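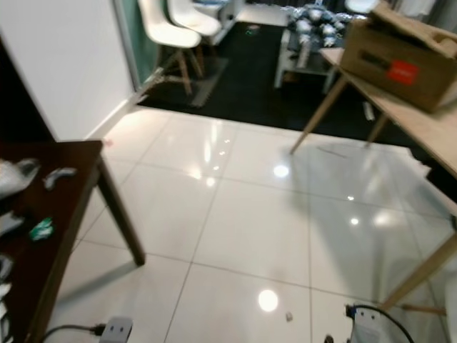
White chairs on the carpet, box on the light table.

We're gathering examples for a tidying model. Stiten is the name of the project, and my part is small: I record the runs, check them, and write down what each one was.

An example is one try at one job, start to finish. Pick up a wrapper, put it in a bag, let go. Each gets a line in a spreadsheet with the job, the start time and whether I would keep it. The target for the first round is 3000. My count stands at 227, which sounds low until you have done it.

I throw out more than I expected to. If I stop halfway to think, that run goes. If I drop something and grab it again, I keep it and mark it, since the model should see a recovery now and then. Nataša Hodžić, who trains the model, asked for those in March and I have tagged them ever since.

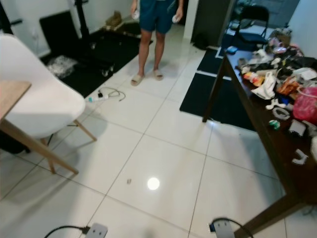
How many examples does one job need?

We start with 50 and look at the results. A simple pick is often fine at that point. Anything with soft plastic goes to 100, and then we look again.

The other thing I learned is to move things between runs. Early on I left a whole batch in the same layout, and the model learned the layout. It reached for the place where the bottle had been. Now I shift the objects after every run and change where I start from every tenth one. It's slow and my knees don't like it.

Tile floors are their own problem. Ceiling lights show up in them as bright spots, and one of our early models, Trollby, went after a spot as if it were a piece of paper. We didn't fix the lights. We recorded more runs on shiny floors and labeled the real scraps by hand.
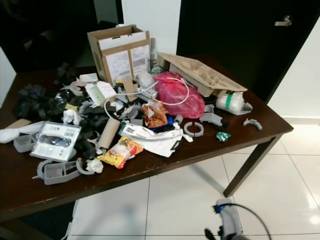
Trollby lab, 5 September 2021

Cluttered tabletops are the job for this round. Foam pieces, snack wrappers, a cardboard tube, gray plastic parts in between. The trash goes and the parts stay, so the label has to say which is which. I write "part" or "trash" and the color, and leave it there.

Foam is the worst of it. The next batch will be foam only, 50 runs, and I still have to rename the old files before I start.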